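Section 7: Setting up the open day table

Visitors love this part of the day! A robot arm working at an ordinary round table, with things people know from their own kitchens, gets more questions than anything else on the Zividum stand, so it's worth a bit of care before the doors open.

7.1 Before you start

You will need the Rurketti start card, the stop button on its long lead, and the box of kitchen items. Allow 23 minutes the first time. After a couple of visits you'll be much quicker.

1. Put the table in place and check that it doesn't rock.
2. Fit the 2 table brackets and push each one fully home over the edge.
3. Switch on the arm and wait for the steady tone.
4. Send the arm to its waiting position above the table. Keep your hands clear while it moves.

CAUTION: The reach of the arm is 700 mm. Chairs may stay where they are, but no one should be sitting in them while the arm is switched on.

7.2 Laying out the items

5. Place the tall canister towards the window side, where it won't hide the smaller things from your visitors.
6. Set the bowl near the rear centre and put the small pieces inside it.
7. Turn the open wooden box so that one corner points to the front. (It looks better this way, and people can see into it from both sides.)
8. Lay the ladle flat in front of the bowl, with the handle pointing left.
9. Leave the front of the table bare.

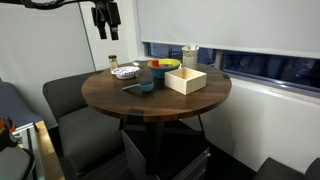
Fig. 7-1. Table laid out, gripper open and clear of all items.

NOTE: The layout does not have to match the figure to the millimetre. At the Munduvau open day in January we let the children choose where the ladle went, and it made for a far livelier half hour than our own tidy plan!

7.3 Running the demonstration

10. Ask visitors to stand behind the floor tape.
11. Hold the stop button yourself. Do not hand it to a visitor, however nicely they ask.
12. Choose "Bepari" from the task list and press Start.
13. Talk people through each move as it comes. Going quiet and simply watching is fine too, and the first lift nearly always gets a gasp.

CAUTION: If an item falls, press stop before you reach for it.

14. When the task ends, wait for the steady tone, then reset the items from step 5.

If the arm pauses above the table and the tone does not sound, see Section 9. Spare start cards are in the lid of the item box.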